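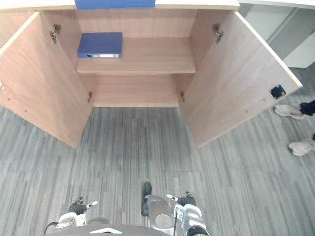
Me escribía hace poco una lectora que llevaba dos tardes recalibrando los brazos de su Andel y que «la pinza izquierda sigue llegando tarde a todo», y que si era normal o si había roto algo. Pues ni lo uno ni lo otro, casi seguro. Como es la duda que más me llega (en versiones distintas, pero es la misma), empiezo por ahí y luego sigo con el resto. Todo lo que cuento sale de la unidad que cuido yo en el laboratorio de Stostance, con pinzas Vamex en los dos brazos. Si la tuya lleva otras, los consejos sobre el cuerpo te valen igual y los de los dedos, según.

Una pinza va más lenta que la otra. ¿Recalibro?

Todavía no, por favor. Mira antes el cable. El que baja por el costado de la muñeca tiene que poder girar con ella sin tirar, y lo típico es que alguien lo haya sujetado demasiado corto para que quede bonito. Lleva el brazo a mano hasta los dos extremos del giro, con los motores sueltos, y fíjate en si el cable se tensa. Si se tensa, suelta la brida de arriba, dale un par de dedos de holgura y vuelve a probar. A mí me pasó con la derecha y perdí una mañana entera recalibrando algo que estaba perfectamente calibrado.

¿Cada cuánto limpias las almohadillas de los dedos?

Yo, cada 600 agarres, y antes si hemos estado trabajando con cartón, que suelta un polvillo malísimo. Paño sin pelusa, apenas húmedo, siguiendo el dibujo de la textura. Nada de alcohol en las negras, que se ponen duras y brillantes y dejan de agarrar. Después las dejo secar con la pinza abierta y me voy a por un café.

¿Y cuándo las cambias?

Las últimas las quité con 2.842 agarres en el contador y todavía cumplían, pero ya resbalaban un poco con cosas lisas tipo carpeta de plástico. No lo tomes como límite oficial, que yo soy de apurar. La prueba que hago es muy tonta: le doy a sujetar una carpeta por el lomo, tiro yo suavemente hacia abajo y comparo con la otra mano. Si una cede mucho antes, cambio las dos. Siempre las dos a la vez, que mezclar gastadas y nuevas da unos agarres torcidísimos.

¿Cómo colocas el robot delante de un armario de puertas?

Esto tiene su gracia, y es donde más se atasca la gente que empieza. Yo lo pongo centrado con el hueco y mirando de frente. Los brazos, recogidos cerca del cuerpo, las pinzas levantadas y bien separadas entre sí, y de ahí arranca todo. Con los brazos ya estirados desde el principio parece que ganas tiempo, pero luego no te queda recorrido para corregir.

La distancia depende de tu mueble. En el que uso yo, el cuerpo se queda a 900 mm del fondo del armario cuando toca meter la mano, y un poco más atrás mientras se abren las puertas, para que barran sin tocar los codos. Mide el tuyo con las puertas abiertas, ¡que la primera vez medí con ellas cerradas y me comí una!

¿Tienen que abrir mucho las puertas?

Para las primeras pruebas pide que pasen de 90 grados. Con menos, la muñeca roza el canto al entrar y el robot se para por esfuerzo, que es lo que debe hacer, pero desespera. Mira también las bisagras y los imanes de cierre antes de echarle la culpa al programa. Un imán que tira demasiado hace que el primer tirón se dispare, y con una bisagra floja la puerta vuelve sola justo cuando la pinza ha soltado.

¿Le afecta la moqueta?

Sí, más de lo que pensaba. Nosotros trabajamos sobre losetas de moqueta gris a rayas y las ruedas se hunden un pelín, así que la altura real de las pinzas no es la que sale en la pantalla. Repito el cero de altura cada vez que cambio de suelo. Y pasa la aspiradora, en serio: las fibras se enrollan en los ejes y solo te enteras cuando el robot empieza a girar de lado como un carrito de supermercado.

¿Con qué objetos empezaste?

Con carpetas archivadoras azules. Tienen un tamaño cómodo, contrastan muy bien con una balda de madera clara y si se caen no pasa nada. Tumbadas en la balda y con el lomo hacia fuera son un buen primer ejercicio. De pie son otra historia, yo lo dejaría para el segundo mes.

¿La cámara de la cabeza se calibra aparte?

Aparte y la última. Primero cuerpo, luego brazos, luego cámara. Hay que comprobar que, mirando hacia abajo, le entren las dos pinzas con los brazos en reposo. Si te falta una, no toques el software: afloja el tornillo del cuello, corrige la inclinación y aprieta con la llave corta (con la larga te pasas de fuerza, hablo por experiencia). El calibrado en sí son casi 90 segundos y hay que dejar el robot quieto, sin apoyarse en él.

Salta el aviso de esfuerzo en el hombro y no está cogiendo nada, ¿qué hago?

Parar, soltar motores y buscar el cable otra vez, ahora el que sale junto al torso. Cuando hace una curva amplia va bien; si se ha metido debajo del brazo, el hombro lo nota como si fuera peso. Si el cable está bien, reinicia con los brazos recogidos. Y si el aviso vuelve en frío, nada más arrancar, eso ya es del encoder y toca abrir ticket.

¿Dónde pides los recambios?

Los dedos y las almohadillas, a Vamex directamente. Las bridas y los cables de muñeca se los compro a Shaikh, que me los corta a medida y suele mandarlos en la misma semana. Pide siempre un cable de más. Para lo que va dentro del torso no compro nada por mi cuenta, lo tramito con la garantía.

¿Puedo usar tu hoja de revisión?

Claro, cógela y cámbiale lo que quieras. La que tengo colgada es la de septiembre, que todavía lleva el orden antiguo (cámara antes que brazos), así que intercambia esos dos pasos hasta que suba la nueva.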